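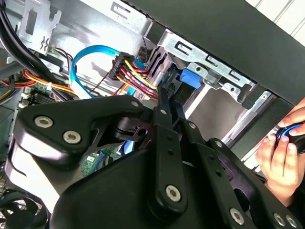 拆硬盘工位:夹爪进机箱后侧向偏移,硬盘托架夹不正

Gunnel Kristiansen
Clinetti 用户社区,机械与末端工具版

工位情况:UR 机械臂,末端是黑色连杆式两指夹爪,任务是从报废台式机机箱里取出带蓝色塑料托架的硬盘。机箱侧板打开后平放,夹爪从开口侧进入,绕过硬盘笼前面的 SATA 线和电源线,夹住托架,退出,放到料盘。程序由 Bråten 车间的前任同事编写,注释很少。

三月以前一次夹取成功率可以接受。换过一次手指之后开始出现下列现象:

1. 空载时重复定位没有明显问题,用尖头杆对固定点检查,误差在可接受范围内。
2. 夹爪闭合接触托架后,左右两指不同步,托架被推向一侧,硬盘在笼内别住。
3. 同一批机箱里,大部分能取出,少数卡在退出行程的前半段,控制器报保护性停止。
4. 卡住后手动张开夹爪,再夹一次往往又能取出。

计数器到 2595 次循环时我停机做了一次检查,外观没有裂纹,手指上的内六角螺钉目测都在位。接近速度 300 mm/s,进入机箱前降速。现在的 TCP Z 向偏置填的是 185 mm,是旧手指的数值,新手指没有重新测过。

想确认三件事:偏移更可能来自手指间隙还是 TCP;连杆转轴螺钉能不能涂螺纹胶;有没有办法不拆夹爪就判断间隙出在哪个关节。

补充:理线钩试过,把线束压到一边以后仍会偏,所以我暂时排除了线缆干涉。断开 SATA 和电源插头这一步由人工完成,不在机器人程序里。
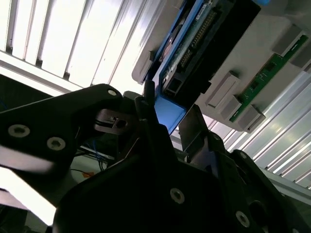 Dalibor Matoušek
拆解线维护工程师,版内答主

先说结论:两个问题都有,先处理间隙,再测 TCP。顺序反过来,TCP 要测两遍。

你的现象 1 和现象 2 不矛盾。尖头杆装在法兰一侧的刚性件上,检查的是机械臂本体,查不到手指连杆的间隙。空载时连杆停在哪一侧由重力决定,姿态不变,位置就不变,所以重复性看起来正常。一旦一侧手指先碰到托架,间隙被推到另一侧,偏移才表现出来。

不拆夹爪判断间隙的方法:

第一步,机械臂移到维护姿态,手指朝下,夹爪闭合夹住一块平行量块,夹持力调到正常值。
第二步,停机,按你们现场的上锁挂牌规程断开动力。确认夹爪断电后是否保持夹紧,不保持的型号不能用这个方法。
第三步,百分表表座吸在法兰侧的固定件上,测头依次顶在指尖、连杆中段、靠近本体的转轴附近。
第四步,在指尖沿开合方向和侧向各推拉一次,记录读数差。
第五步,从指尖往本体方向比较。读数按到本体的距离逐渐减小,说明间隙在根部转轴。在某个转轴两侧突然变化,间隙就在那个转轴。
第六步,左右两指分别做,两组数据放在一起看。一侧明显偏大就是你说的不同步。

我们 Flirkitz 的老工位上,换手指后出现单侧间隙,多数情况是转轴垫片漏装或者装反了面。目测螺钉在位不能说明问题,垫片在螺钉头下面,看不到。

关于螺纹胶:手指板与连杆之间的固定螺钉,可以用可拆卸级(中强度)的,量要少。转轴螺钉先查手册,如果是台肩螺钉,胶只能涂在螺纹段,流到台肩上会把转轴粘住,症状与你现在的现象 3 几乎一样。扭矩按夹爪厂家的数值,不要用通用螺钉表代替,螺纹孔可能是铝的。

TCP 重测:间隙消除之后,用四点法,姿态差异拉大一些,不要四个点都在竖直方向附近。测完核对负载质量和重心。换过手指而没有改负载参数,保护性停止的触发余量会变,现象 3 有可能部分来自这里。

贴日志的时候请带上停止瞬间的关节号,只写“保护性停止”没有办法往下查。

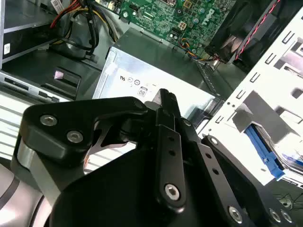
分类:末端工具 > 夹爪 > 进退路径与干涉

Manolis Chatzigeorgiou
集成商调试员

同意先查间隙。另外补充路径方面的内容,原帖里“排除了线缆干涉”这句我不太同意。

理线钩只把线束压到一边,而夹爪的宽度在连杆张开时会变大。进入时是张开状态,外侧连杆占的空间比闭合时多,碰线的不一定是指尖,可能是后面的连杆或者夹爪本体。机箱里电源盒、硬盘笼、风扇线都在夹爪附近,只看指尖的路径不够。

建议在程序里分开设置张开量:进机箱前预张开到托架宽度加一点余量,不要全开;到位以后再开到夹取所需的开度。退出时相反,先确认托架已经离开笼内导轨,再抬高。

还有一点,硬盘笼是冲压件,旧机器的笼子会有变形。Cukeck 那批机箱我们见过导轨侧壁向内弯的,人手取也费力,机器人当然会停。少数卡住的机箱最好留下来,用手取一次,比较手感,再决定要不要改程序。

张开再夹一次就能取出,是因为第一次已经把托架推松了。可以把这个动作写成正式的重试:退回少量距离,松开,重新对中,再夹,最多重试一次,第二次失败转人工。

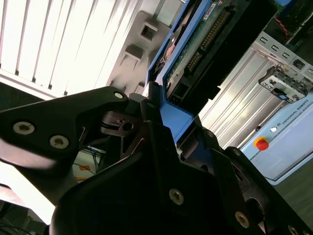
后续:处理结果

Gunnel Kristiansen

周一停机按 Dalibor 的方法测了一遍,夹爪断电后能保持夹紧,方法可用。左指根部转轴的读数差明显大于右指。拆开以后少一片垫片,与换手指时的备件袋核对,袋子里确实剩了一片。

装回垫片,固定螺钉用了中强度胶,转轴螺钉没有涂。胶按说明固化以后才恢复运行。TCP 用四点法重测,Z 向与 185 mm 有差别,具体数值和手指型号有关,不写在这里,以免别人照抄。负载参数也一并改了。

之后连续跑了 20 台机箱,夹取位置都在托架中段,有一台在退出时停止。那一台用手取也卡,硬盘笼侧壁向内弯,和 Manolis 说的情况一致,已经转人工处理。

预张开量也改了,进入时外侧连杆与线束之间的余量比以前大。重试逻辑还没有写,现在的程序里退出段和放料段共用一个子程序,要先拆开。

遗留一个问题:托架夹持面是光滑塑料,指面要不要加橡胶垫还没有定。加垫以后 TCP 和闭合位置都要重测,有用过的请说一下垫的厚度和更换周期。

Dalibor Matoušek

垫片我不建议现在加。先跑一段时间,看夹持面有没有打滑痕迹,没有就不加。剩下的那片垫片写进换指作业单的核对项里,换完之后备件袋应当是空的,交班时由第二个人签字。

百分表的读数也请存档,下次换指之后按同样的测点再测一组,两组直接比较。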